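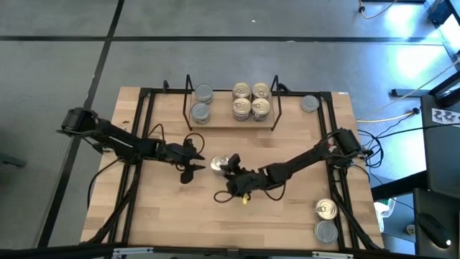
Chapter 3
Keeping Food Through the Year

Most of us have, at one time or another, stood in front of an open cupboard and wondered how long a thing has been sitting there. Somewhere behind the rice is a can of peaches, and behind the peaches is something older, and we put off dealing with it until next time. I have done this in every kitchen I have ever had, and I would guess that you have too. It is a good place to start a chapter on food storage, because the whole subject grows out of that small moment of doubt.

In Chapter 2 we looked at how fresh food gets from the field to the kitchen, and we followed a crate of tomatoes from the farms outside Plorgate to the market in Dikberg. You may remember that a fair share of the crate was soft by the time it arrived. This chapter picks up the story there. What can a household, or a school, or a whole town do with food that comes in all at once and has to last until the next harvest?

People answered that question long before there were cans. They dried fruit on roofs, packed fish in salt, buried cabbages in straw and hung hams in the chimney - and a good many of them still do, with excellent results. Each of these methods makes life hard for the tiny living things that spoil our food. Drying takes away the water they need. Salt does much the same job in a different way. Cold slows them down, and enough heat, held for long enough, kills them. A sealed container then keeps new ones from getting in.

The six silver cans on the tray at the head of the chapter belong to the last of these families, and we will spend more time on canned food than on any other kind.

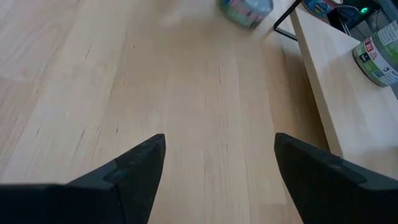 Last changed: 12 May 2025

A story to carry with you

Baltasar Saavedra ran the kitchen at the Lacroix boarding school for most of his working life, and he kept a storeroom book in pencil. When he took over the job one August, he and his assistant, Damián Maldonado, emptied every shelf and wrote down what they found. The book before theirs promised 1,829 cans. They counted 1,727, along with 840 jars of plums, which the old book did not mention at all.

Where had the missing cans gone? Most had simply been eaten without anyone making a note. Others had bulged or rusted and been thrown out. The plums were a gift from a neighboring orchard, and the boys and girls of Lacroix ate plum cake well into spring (Saavedra's recipe is at the back of the book, and I do recommend it).

Keep that storeroom in mind as you read. We will come back to it when we talk about rotating stock, and again in the section on dents and rust, where you will learn which cans can go back on the shelf and which belong in the trash.

Before you go on

Look through one cupboard at home, with permission if it isn't yours. Write down the oldest date you find and the kind of food it is printed on. Bring your note to class, and please don't throw anything away just yet.

Words to watch for: brine, headspace, rotation, seal, shelf life, spoilage.

3.1 Why Food Spoils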